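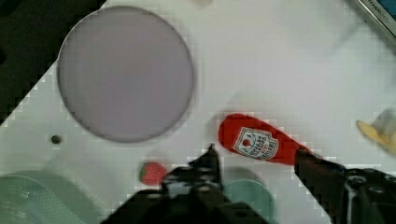
Plush ketchup bottle and plate on a white tabletop.

Cleaning Fabric Play Food for a Shared Play Kitchen

By Mirjam Kramer
Updated 6 November 2024

These instructions cover stuffed fabric toys with a polyester fill and no electronic parts. Toys with a squeaker, a rattle or a cardboard insert must be surface cleaned only. If the care tag is missing, treat the toy as surface clean until the color test in step 2 has been done.

What you need
Mild liquid laundry detergent, free of bleach and softener
Zippered mesh bag
White cotton cloth
Soft brush, such as a nail brush
Large towel
Needle and polyester thread

Step 1. Inspect the seams
Pull gently on both sides of every seam. Any gap that shows fill has to be closed before washing, or the fill will work its way out in the machine. Use a ladder stitch with short, even spacing and bury the knot inside the toy. Check sewn labels and felt details in the same way. Glued details often come off in warm water, so note them and surface clean those toys.

Step 2. Test for color bleed
Dampen a corner of the white cloth with cool water and a drop of detergent. Press it against a hidden area for 2 minutes. Red and dark blue fabrics are the most likely to bleed. If color transfers to the cloth, wash that toy by hand, alone, in cold water.

Step 3. Treat stains
Work a small amount of detergent into the stain with the brush, moving from the outer edge inward. Let it stand, then blot with a damp cloth. Do not scrub printed labels. The ink sits on the surface of the fabric and wears quickly.

Step 4. Wash
Place the toys in the mesh bag and fill it no more than halfway. Select the gentle cycle, cold water and the lowest spin speed. Run a second rinse. Detergent left in the fill attracts dirt and stiffens as it dries.

For hand washing, submerge the toy, squeeze it several times and change the water until it runs clear. Do not wring.

Step 5. Dry
Roll the toy in the towel and press out the water. Reshape it while damp, paying attention to narrow parts such as necks and caps, where fill tends to bunch. Dry on a rack with open air on all sides and turn it every few hours. Drying over low heat is acceptable if the tag permits it; stop after 90 minutes and check the center.

A toy is dry when the core feels the same as the surface under firm pressure. Damp fill develops an odor within days and is difficult to recover.

Schedule
In a shared room, wash every 7 days. At home, once a month is enough unless the toy has been in a child's mouth or on the floor outdoors.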